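Gripper comparison, pre-run checklist (with my notes)
Bench: two-arm rig, floor tidy-up task
Filled in by me, checked over by Han-gyeol Woo

1. E-stop reachable from both sides. OK. Pressed it twice, both arms dropped out straight away. I'd still like a longer lead on it.

2. Finger screws tight. Left arm (the Skasum gripper) fine. Right arm (the Bremari) had one screw I could turn by hand, so that's been done up and marked with paint pen. Please look at it again before lunch!

3. Finger pads. Skasum pads are good for a while yet. Bremari pads are shiny at the tips and I've put new ones on the order. Not a stopper.

4. Cables. Nothing pinched through a full wrist turn either way. The short black cable by the left gripper is the one I keep fretting about – give it a gentle tug every morning, it takes a second.

5. Closing force. Left reads 34 N, right reads 34 N after I turned it down. It was a good bit higher when I started, left over from the box-lifting runs, and I nearly missed it. Write the number down every time, please, don't just tick.

6. Speed cap. Set to 95 mm a second on the Pumphrey controller, both arms. Feels painfully slow (sorry) but we agreed it for anything near the floor.

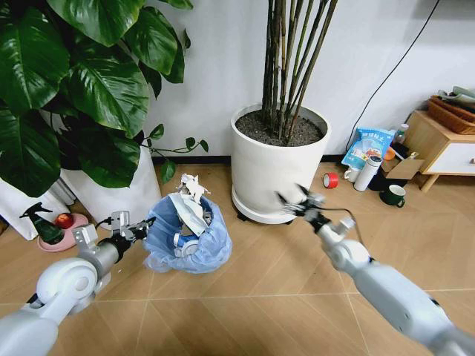 Can the two grippers share one set of force limits?
For these runs they can, as long as both are re-zeroed after any finger change and the readings match before you start.

7. Floor items. The bin, the big planter, the spray bottle and the mugs all stay in for both grippers, otherwise we're not comparing like with like. Check the planter's castors before each run, it sits on a wheeled saucer and a nudge could send it off.

8. Head camera. Lens wiped, picture sharp. Calibration file is number 133, and Grurama want that on every sheet.

9. Clearance between arms. PASS WITH COMMENT. Fine while they work apart, tight when both go for the middle. Han-gyeol wants a wider keep-out zone and I think he's right, so I'll try it in January.

10. Logs saving to the shared drive. Not checked, drive was down. Redo.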